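Home | Kitchen | Money | Workshop | Search

Start a Breakdown Jar Before Something Breaks

Thursday, January 17, 2019
By Ovidiu Onu

I love a good household trick, and my favorite one of the winter has no vinegar or baking soda in it at all. It's a savings account with a silly name. Ours is called Filip, after the refrigerator (yes, we named the refrigerator), and it has kept us off the credit card for a whole year!
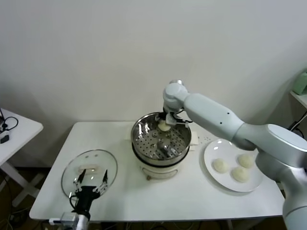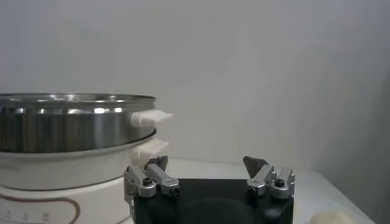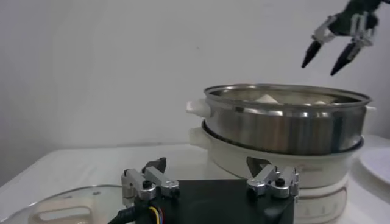
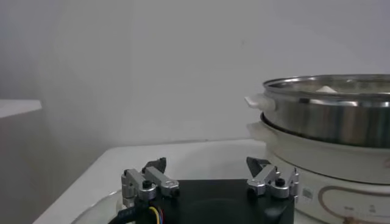 A breakdown jar is money you set aside every payday for the things in your home that plug in, drip, spin or heat up. It's separate from your emergency fund, which should be left alone for job loss and hospital bills. Start by walking through the house with a notepad and writing down everything you'd want to replace within a month if it quit. Go drawer by drawer in the kitchen and don't skip the small stuff. An electric steamer with a stainless basket stacked on a cream-colored base gets its own line, same as the dishwasher, and so do the toaster and the coffee maker. Next to each one, put what you'd pay today for a replacement you'd be happy with, and your best guess at how many years it has left.

Now the fun part. Divide the price by the years, then by 12, and you have a monthly amount for that item. Add up the column. My first total was $62 a month, and I'd been bracing for something much scarier. I rounded nothing and set up the transfer that same evening, for the morning after payday, so the money is gone before I've had a chance to get used to it.

Some things I've picked up along the way:

Keep it in a separate account. If your bank lets you nickname accounts, use a name that makes you smile. I dip into "Savings 2" without a second thought, but I feel terrible stealing from Filip.

Pick a ceiling. Ours is $2,000. Once the jar is full, the transfer goes to the car loan until something dies, and then we switch it back. We haven't hit it yet but we're getting close and I check far too often.

Put receipts with manuals. One envelope per appliance, with the purchase date written on the front in marker. Before you spend a penny from the jar, look at the envelope. I found a dryer with 14 weeks left on its warranty that way, and I'd already been shopping for a new one!

Repairs count. So do gaskets, filters, belts and the odd replacement knob. My neighbor Bogdan Mihăilă only lets himself use his jar for whole machines and pays for parts out of the grocery money, and we've argued about it over the fence more than once. I think a cheap seal that buys another three years out of a washer is the best money in there.

Skip the store plan at the register. For small appliances I'd take what the plan costs and drop it straight into the jar. For a big furnace or a heat pump, read the terms and do the arithmetic, the answer can go the other way.

Redo the list once a year. I do mine in April, when the tax papers are already all over the table. Prices move, things get given away, and somebody always brings home a waffle iron.

If the full monthly figure is too much right now, save for the top three lines on the list and leave the rest in pencil. A short jar still beats a card balance — ours sat at one month's transfer when the vacuum went, and it covered the belt and the bag.

Recent in Household Money
Reading Your Water Bill Line by Line
The Rondovo Method for Splitting Rent and Utilities
Freezer Inventory on One Sheet of Paper
When to Drop Collision Coverage on an Old Car
Cash Envelopes for People Who Never Carry Cash

Previous | Next | Back to top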